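I get a lot of email since I started posting about redoing our hallway and the little nook at the end of it, so I've put the repeat questions on one page. Last updated September 2019. If yours isn't on it, write to me and I'll add it (eventually!).

## What do you do with all the small stuff that lands by the door?

Trays! I was a hooks-and-bowls person for years and the bowls just filled up with receipts. Now each kind of thing gets a shallow plastic tray, and once it's full I have to deal with it. I like a loud color because I can find it when I'm running out with a bagel in my mouth.

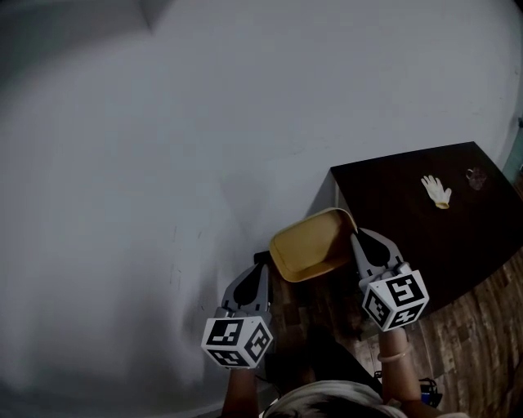

*The mustard tray at the corner of the dark table, with a work glove and a cup toward the back.*

## Where did the table come from?

Flestness, on sale, and it was a pain to get up the stairs. Adaeze Obi took one end and I took the other and we had words on the landing. It's a very dark brown and yes, it shows every speck of dust. I wipe it with a damp rag, then a dry one. I tried a spray polish from Comex once and went right back to the rag.

## Do you push furniture right up to the wall?

In a hallway I do. You lose too much walking room otherwise. Stick felt pads on the back corners first. I bought a bag of 100 and I've been putting them on everything, including the recycling bin.

## How do you get scuffs off white walls?

This is the one everybody asks. Start with a soft cloth, warm water and one drop of dish soap, and go easy. If that does nothing, try a melamine sponge, but test it low down somewhere, because it can leave a shiny patch on flat paint. Herman Sutanto wrote in to say he uses a plain pencil eraser on the thin gray ones. I tried it and I'm a convert!

## Should I just repaint?

Maybe, but wash first and look again in daylight. 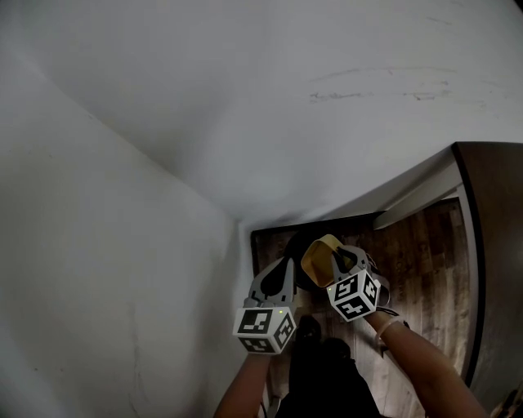
I put off painting from January on, mostly out of laziness, and I'm still not sorry. A narrow spot is miserable to paint, you can't get a ladder in and you bump your elbows on everything. What bugs me most is the band of gray streaks on the far wall, up above that dark strip where the floor stops, plus a thin scratch low on the left. Soap is for the streaks. The scratch needs a dab of filler and a tiny brush. If I ever do the whole thing it'll be satin, which is easier to wipe down.

## Are those dark floors hard to keep up?

Not really. Sweep, then a barely damp mop, going with the grain. Glossy patches and dull patches next to each other usually mean wear, and mopping won't even those out, so don't scrub at them.

## Can I come see it?

Elli Koskela asked this and then did come, and we had coffee. So, sure, if you're local.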